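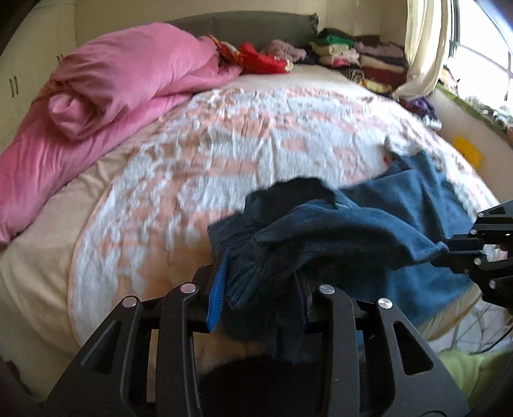

Maritza Apaza thinks weekend painting workshops are a racket, and she told me so on Saturday while signing up for her third. Two days at Wirnham, eight hours of color theory, and you come home with one gray study of a barn. She's right about the barn. I still say the gray is worth paying for. My teacher there made us mix 27 of them before anyone touched a canvas — I sulked through the first four — and now I can't look at a parking lot without wanting to correct it.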